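Feb 1, 2022

Budau Street swap shelf is back, and it's bigger

I walked over to the old Golteck building yesterday to see if the rumors were true, and they are! The neighborhood swap shelf, which shut its doors in November after the pipe burst upstairs, is open again. It has moved one door down into the corner unit that used to be Cinar Shoe Repair, and if you ever squeezed into the old place with a stroller (I have, twice, and I'm sorry to everyone whose ankles I hit) you will be very happy with the new aisles.

For anyone new in town, the idea is simple. You bring in household stuff you don't need, you take home stuff you do, and no money changes hands. Cleaning products, pantry goods, school supplies, kitchen things, the odd lamp. I furnished most of my first apartment here out of the old shelf and I still use the colander.

Sveva Serra has been running it since the beginning and she was up on a stepladder when I came in, trying to get a banner to hang straight. She told me the flood ruined almost 2000 items, mostly paper goods and anything in a cardboard box. "I cried over the notebooks," she said. "We had just sorted all the notebooks."

The move cost 3000 dollars, and that went to shelving, paint and a new lock for the back door. Most of it came from the bake sale and the winter raffle, and the rest came in an envelope through the mail slot with no name on it. Sveva has a theory about who it was but she wouldn't tell me, and believe me I asked.

So what's different? The pantry section now has its own wall, and it's the first thing you see when you come in. Kids' clothes are sorted by size and not by color (thank you, thank you). Books have gone to the back by the window, where there are two armchairs and a rug that I think used to be in the dentist's waiting room. The biggest change for regulars is the bottle and jar shelf. Half-used bottles are still welcome as long as the cap closes tight and the label is still on, so if you peeled yours off to make a vase, keep the vase.

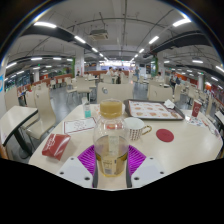
Hours and how to drop off

The shelf is open mornings from 9 to noon, and there's one late opening a week, which will be posted on the door once they work out who has the key. Drop-offs go to the side entrance on Shabalala Lane. Please ring the bell and wait for someone to come! Leaving bags on the step is what got us the raccoons last spring, and I don't think any of us want to go through that again.

They can't take mattresses, car seats, anything with a gas tank, or medicine of any kind. They also have more mugs than they know what to do with. Nobuhle Van Wyk, who was pricing nothing but still somehow had a clipboard, asked me to put the mug thing in capital letters, so: NO MORE MUGS UNTIL SPRING. She is serious. There was a whole crate of them under the desk and another one holding the bathroom door open.

What they would love to have right now is dish soap, diapers in the bigger sizes, can openers that work, and winter gloves in pairs. Twin sheets too. Sveva says they get asked for twin sheets more than anything else and they had just one set on the shelf while I was there, the kind with little sailboats, and a dad walked off with it before I finished my coffee.

There's a sign-up sheet for sorting shifts by the register (there's still a register, it came with the shoe repair place, and the drawer is full of rubber bands). Last year 75 people signed up at one time or another, and they'd like to beat that. Shifts are two hours and you get first look at whatever comes in, so I put my name down.

One last thing for the old-timers. The blue bench from out front survived the flood and is getting sanded down right now, so if you're wondering where it went, it's in Nobuhle's garage. She's taking votes on whether to paint it blue again or go with green. I voted blue. The list is taped up next to the light switch, and green was winning when I left, so get over there.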